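The Risley Grasping Challenge is a student robotics competition in which teams program a simulated robot arm to pick up everyday and hard-to-handle objects. It was founded by Misaki Ebihara, a teacher at Risley, and grew out of an after-school club that met in a single computer lab. The contest is run entirely in software, so a school needs no robot of its own to enter, and that has made it a lively meeting place for beginners and seasoned coders alike!

Each team receives the same virtual arm and gripper and a set of 50 practice scenes. Final scenes are kept secret until the day of judging. Points are given for a clean approach, a steady grip and a gentle release, with a top score of 1320.
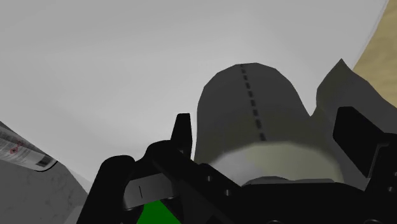

Simulated view over the gripper, with a domed gray object just beyond its fingers.

Objects with curved or faceted sides are a favorite talking point among teams, as a small error in finger angle can send them rolling. Many of the cleverest entries come from students who spend weeks on this one problem.

The 2023 final closed on August 1, 2023, with 89 teams taking part. The winner was Geltitel, a team from Baden led by Junaid Durrani, whose program earned 637 points in the opening round alone. The Uchida Prize, a separate award for the best written report, is open to every team that finishes, whatever its score. Practice scenes for the next season are released each February.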